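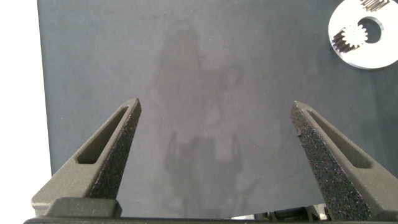
A reader asked whether a paid apprenticeship at Grellham still counts toward high school credit if the student switches employers halfway through. Yes, it can. A few posts on how that works.

Hours follow the student. If you logged 118 with Homel and then moved to Nasr, those 118 stay on your record. Bring the signed sheet with you, and keep a copy.

The new employer has to sign a fresh training plan before you start. Hours worked before that signature are paid but don't count for credit. This is where most students lose time.

Grellham asks for 755 hours over the full program, classroom and worksite together. Summer hours count if the plan covers June through August — check the dates on page one.

You get 12 school days to find a new placement. Talk to the office on the first day. They keep a list of shops that are taking students now, and Iteo is on it this term.

Your wage can change when you move. The pay step in your old plan doesn't carry over unless the new employer agrees to it in writing.

Classes don't stop while you look. You still attend the related coursework, 8 hours a week, and missing it hurts you more than a gap at the worksite.

Someone else asked about getting let go. Same process, same form. Check the box for "ended by employer" and leave the comment line blank if you want — it's optional.

Forms are at the front office until 4 p.m.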